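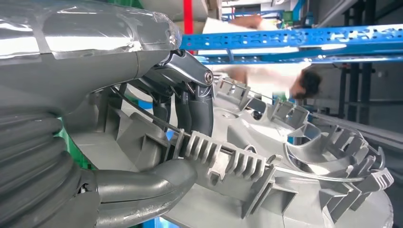
밝은 회색 플라스틱 부품 위로 내려온 로봇 팔의 집게

스포츠·게임 마케팅 실무 강의자료
5주차. 구단 협업 주변기기의 기획과 판매
2019년 5월 16일

1. 지난 시간 복습
스폰서십 계약과 라이선스 계약은 돈이 흐르는 방향이 다르다. 스폰서십에서는 기업이 노출의 대가로 구단에 정액을 지급한다. 라이선스에서는 구단이 로고와 선수 이름의 사용권을 내주고 판매액에 연동된 로열티를 받는다. 협업 제품은 대개 두 계약이 한 문서에 섞여 있으므로 조항별로 나누어 읽어야 한다. 지난주 과제에서 이 둘을 합산해 계산한 답안이 많았다.

2. 사례: Stirisport와 Koveck의 협업 마우스
Stirisport는 2개 종목 팀을 운영하는 e스포츠 구단이고, Koveck은 게이밍 마우스와 키보드를 만드는 업체다. 두 회사는 기존 모델의 상판과 포장을 바꾼 한정판 마우스를 냈다. 센서, 스위치, 케이블은 일반판과 같다.

생산 수량: 454개
사전 알림 신청자: 1,045명
판매처: Prestico 앱 단독
구매 제한: 1인 1개

수량은 구단의 희망이 아니라 상판 도색 업체의 최소 주문량과 예상 불량률을 놓고 정해졌다. 상판에 들어간 무늬는 구단 유니폼의 어깨 부분에서 가져왔고, 구단 측 디자인 검수가 두 차례 있었다. 첫 검수에서는 로고 주변 여백이 규정보다 좁다는 이유로 반려되었다. 이런 반려는 흔하므로 일정표에 처음부터 넣어 둔다.

3. 알림 신청자를 수요로 볼 수 있는가
알림 신청은 비용이 들지 않는 행동이다. 신청자 수를 그대로 예상 판매량으로 쓰면 재고를 잘못 잡는다. 이 사례에서 판매 시작 시각에 앱에 접속한 신청자는 998명이었다. 접속률이 매우 높은 편인데, 알림 발송이 경기 직후였다는 점을 감안해야 한다. 평일 낮에 같은 알림을 보냈다면 다른 결과가 나왔을 것이다.

접속자 중에는 결제 화면까지 갔다가 나간 사람도 있다. 배송비가 마지막 단계에서 표시되는 구조가 원인으로 지목되었지만, 앱 로그만으로는 확정할 수 없다. 설문을 붙이지 않은 것은 기획 단계의 실수로 본다.

4. 가격
협업 제품의 가격은 일반판 가격에 로열티, 추가 공정비, 포장비를 더한 뒤 유통 수수료를 역산해 구한다. 수강생이 자주 틀리는 부분은 로열티의 기준이다. 계약서의 '순매출'이 수수료를 뺀 금액인지, 반품만 뺀 금액인지 확인하지 않으면 정산에서 차이가 난다. 최저보장금(미니멈 개런티)이 있으면 판매가 부진해도 그 금액은 나간다. 반대로 판매가 잘되면 보장금은 로열티에서 먼저 공제된다.

5. 재판매 문제
수량이 적은 제품은 곧바로 중고 거래에 올라온다. 대응 방법은 계정당 수량 제한, 추첨 판매, 팬클럽 회원 우선 판매 정도다. 추첨은 공정하다는 인상을 주지만 판매 당일의 화제성이 떨어진다. 회원 우선 판매는 가입을 늘리는 효과가 있는 대신 신규 팬이 소외된다. Lis의 상품 기획 담당 Laurinda Paiva는 강연에서 추첨 물량과 선착순 물량을 나누는 방식을 권했다. 비율은 제품마다 다르므로 외울 필요는 없다.

6. 사후 관리
한정판은 교환용 재고를 따로 빼 두지 않으면 초기 불량에 대응하지 못한다. 이 경우 일반판 교환이나 환불 중 하나를 고르게 하는데, 구매자 대부분은 둘 다 원하지 않는다. 상판만 여분으로 생산해 두는 방법이 비용 면에서 낫다. 선수가 이적하거나 은퇴했을 때 이름이 들어간 잔여 재고를 언제까지 팔 수 있는지도 계약서에 적어야 한다.

용어 정리
최저보장금: 판매 실적과 관계없이 권리자에게 지급하는 금액
셀오프 기간: 계약 종료 후 잔여 재고 판매가 허용되는 기간
선착순 판매: 결제 완료 순서대로 물량을 배정하는 방식

과제
국내외 구단의 협업 주변기기 한 종을 골라 판매처, 구매 제한, 일반판과의 차이를 조사한다. 가격 차이가 어느 항목에서 생겼는지 추정하고 근거를 적는다. A4 두 쪽 이내, 다음 수업 시작 전까지 제출. 의류와 포스터는 제외한다.

다음 주: 선수 초상권과 개인 방송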